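Laxdal workshop, kitchen cell
Notebook entry, 23/02/2020
Subject: Endel task set, fruit transfer by remote control

Work continued on the fruit transfer task under the revised protocol. The operator controls both arms from the desk in the adjoining room, with the head view on the main screen. Guiding the arms by hand was tried first and set aside for this task, as the person guiding blocks the view of the basket for most of the reach.

Thirteen demonstrations were recorded. Seven were accepted without remark. Two were rejected because the operator paused over the basket for longer than the protocol allows, and two more because the release was made too high and the fruit rolled on landing. The remainder are held for review by the Skadimitz office, which has asked to see every case where the first grasp was abandoned and repeated.

Observations for colleagues:

Depth is hard to judge from the head view when the fruit touch one another. The operator tended to close early on the rear piece and then correct. Correction is permitted, but it should be made in one movement and not in a series of small ones.

The basket shifts if the wrist brushes a handle. It should be set back by the operator using the arm, and the recording kept. Reaching in by hand during a recording is not permitted -- the take must then be discarded.

Delay on the control link was noticeable in the morning and absent after the cable was replaced. Morning takes have been marked accordingly in the log.

The Akport instruction sheet still gives the old starting posture. Until it is reissued, the posture written inside the cover of this notebook applies. The full set is due in July, and no change to the layout should be made before then without an entry here.

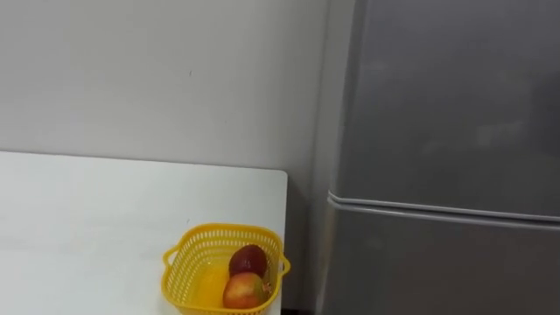 Work resumes with the apple and the dark fruit in the yellow basket, apple to be taken first. Gripper pads to be wiped before the first take.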